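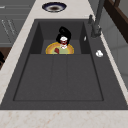
Notebook, sink scene, Saturday

Goal for the day: get the Plokodby planner to stop proposing grasps that put the wrist through the basin wall. Same kitchen asset as before, loaded in Semel, objects in and next to the sink.

Planner

Ran 385 grasp queries on the plate in the basin with the old collision mesh. Too many came back valid with the palm inside the sink geometry. The mesh was one convex hull for the whole sink, which the checker skips if the target starts inside it. I wrote that skip myself in December and forgot about it.

Split the sink into 16 convex pieces. The rim and the basin walls are now separate bodies. Planning time went up to over 2 seconds per query, tolerable offline but no good for the live loop.

The faucet is still a single capsule. That is fine for the spout and wrong for the lever handle, which sticks out to the side. Needs its own piece.

Perception

Qin segments the plate by color ring and fits an ellipse to the outer rim. It works while most of the rim is visible. With something lying over the plate the fit slides toward the visible side, and the center estimate goes with it. The big red sphere is the worst case: it covers part of the plate and the front rim of the sink together, so the plate and sink edges both go missing in the same spot. Its highlight also gets its own small segment. Raised the minimum segment size to drop it.

Dark brush shapes against the charcoal sink are weak in color. Depth is the better cue there — Pleslow has a depth-only branch, try that first.

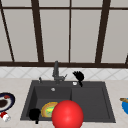 To do

Add the lever handle as a separate collision piece.
Cache the sink pieces between queries.
Rerun the ellipse fit with 6 rim points masked at a time and log the center error.
Merge the Pleslow branch after the rerun.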